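Bin liner

A bin liner (also bin bag, refuse sack or, in North American usage, garbage bag or trash bag) is a disposable bag used to hold household or commercial waste. It may be fitted inside a rigid container to keep the container clean, or filled and tied on its own and left out for collection. Most bin liners are made from polyethylene film and sold flat, folded in a carton or wound on a perforated roll.

Materials

Two grades of polyethylene account for most liners. Low-density polyethylene (LDPE) gives a soft, stretchy film with good resistance to puncture. High-density polyethylene (HDPE) gives a thinner, crisper film which carries a fair load for its weight but tears quickly once pierced. Linear low-density grades are often blended in to improve tear strength.

Recycled polymer is common in dark sacks. Mixed recycled feedstock has an uneven colour, and carbon black hides this at low cost. Compostable liners, used mainly for food waste caddies, are made from starch blends or biodegradable polyesters. They weaken when stored warm or damp and have a shorter shelf life than polyethylene.

Manufacture

Polymer pellets are melted and forced through a ring-shaped die to form a tube, which is inflated with air, cooled and flattened between rollers. This is known as blown film extrusion. The flattened tube is then sealed across its width and perforated at intervals. The width of the bag is set by the diameter of the bubble, and the film thickness by the output of the extruder, the bubble diameter and the speed at which the film is drawn off.

Seals are of three main types. A flat seal is a single straight weld and tends to leak at the corners. A gusset seal has folded sides and fits square bins more closely. A star seal gathers the base into several folds before welding, which spreads the load and leaves no corners for liquid to collect in.

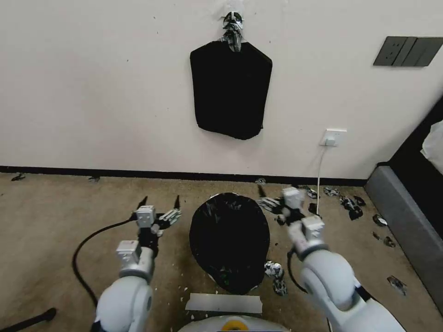 Sizing and thickness

Liners are sold by nominal capacity in litres or by flat dimensions. Film thickness is given in microns, or in Britain by the older term "gauge", where 100 gauge equals 25 microns approximately. Thickness alone is a poor guide to strength - a thin blended film may outperform a thicker one made from poor recycled stock.

Closures

The plain open top is tied by hand or with a separate wire tie. Drawstring liners have a plastic tape running through a welded hem. Tie-handle liners are cut to leave flaps at the mouth, which are knotted in pairs.

Disposal

Used liners normally go to landfill or incineration with their contents. Many recycling schemes do not accept bagged material, as film can wrap around the shafts of sorting machinery.

Categories: Household goods | Packaging | Plastics | Waste collection

Comments (2)

Elldale: Useful, thanks. Could the sizing section have a table of bin capacities against flat widths? I always end up buying the wrong ones for a square bin.

Nascombe: The star seal part is right, but they bunch up at the bottom of a square bin. Gusseted ones sit better there.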